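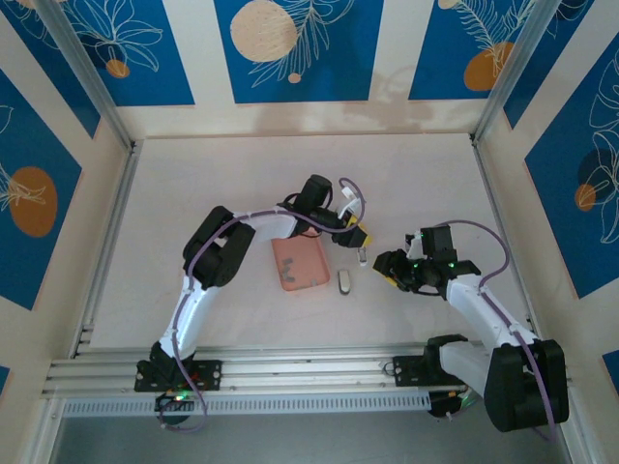

Two arms over the pink tray

Evening Receptionist and Welcome Host, Odell House Adult Learning Centre, Warnero

Part-time, permanent, two posts

Odell House has been running classes for grown-ups for a good many years now, and if you live in Warnero the chances are that you, or your mum, or the chap next door, have sat in one of our rooms trying to remember the French for "railway station". We teach languages, book-keeping, dressmaking, maths for people who thought they had finished with maths, and a great deal else besides. Last year we had 3764 enrolments, and every one of those people came in through the front door and needed somebody friendly to tell them which staircase to take. We are looking for two people to be that somebody.

The job itself

You would be on our front desk from late afternoon until we lock up. Early evening is the busy time - new learners looking for their rooms, tutors looking for their registers, and the telephone going all the while. After that it settles down and you can get on with the post, the room bookings and the waiting lists. We still keep a paper diary alongside the computer, and we would ask you to keep both up to date, as a few of our longest-serving tutors will only ever look at the paper one.

You would also show new learners round in their first week. Plenty of them have not been in a classroom since they left school and some are very nervous indeed, so a kind word at the desk can make all the difference to whether they come back. The building is on the old Ondieki Road side of the park and is a bit of a muddle inside, with two staircases that do not meet, but you will soon get the hang of it.

Who we would love to hear from

You do not need to have worked on a reception before. We would like you to be comfortable on the phone, tidy with records and patient with people who ask the same thing twice. A second language would be very handy, though please don't be put off applying if you haven't got one. We can teach you our booking system, Garnex, in your first fortnight, and you will sit alongside one of the daytime team until you feel ready.

Hours and holidays

Each post is for 38 weeks of the year, in line with our terms, with pay spread evenly over twelve months. You would be off when the classes are off, including the first week of January. There is a free place on any one course each term for all our staff, and tea and coffee are provided (biscuits too, most evenings).

How to apply

Please write us a letter, no longer than two sides, telling us a little about yourself and why the job appeals. Address it to Kimutai Magesa, Centre Manager, and either post it or hand it in at the desk. If you would like a chat or a look round first, do ring and ask for Kimutai, who is always glad to put the kettle on.

Advert posted 15 April 2018. Both posts will stay open until filled.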